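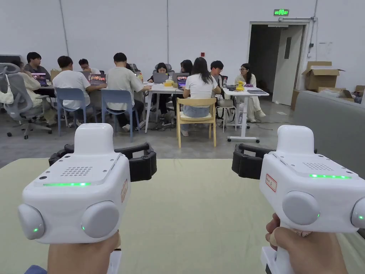 November, bench notes, afternoon

Glue test for the Horkeo drawer fronts, second try. The first batch opened at the corner joints, so today I changed only one thing, the clamping time. Before it was 14 minutes, now it is 70. Same glue, same offcuts of maple, same clamps.

Yaroslav Demchenko asked why I do not change the glue too. I prefer to go slowly. If I change both, I will not know which one helped.

I weighed the glue for each joint on the small scale. The scale drifts when the heater is on, so I switched off the heater and waited. Cold fingers, but the numbers stayed still.

Colour of the squeeze-out is darker than in the first batch. I do not know if it matters. Tania Miah says the Drisex tub was opened in the summer and the lid was never fully closed. I wrote this on the tub with marker. Please do not use it for customer work until we have an answer.

Joints 1 to 6 are on the lower shelf under the window, with paper tape. Please leave them there until tomorrow morning. I will then hang the 100 g weight first and go up in steps to 1,000 g, and write down where each one opens.

To buy: fine sandpaper, one new brush (the old one is losing hair into the glue), labels.

Still to ask Tania: is there any maple left from the Nikadura order, or must I cut the next samples from birch?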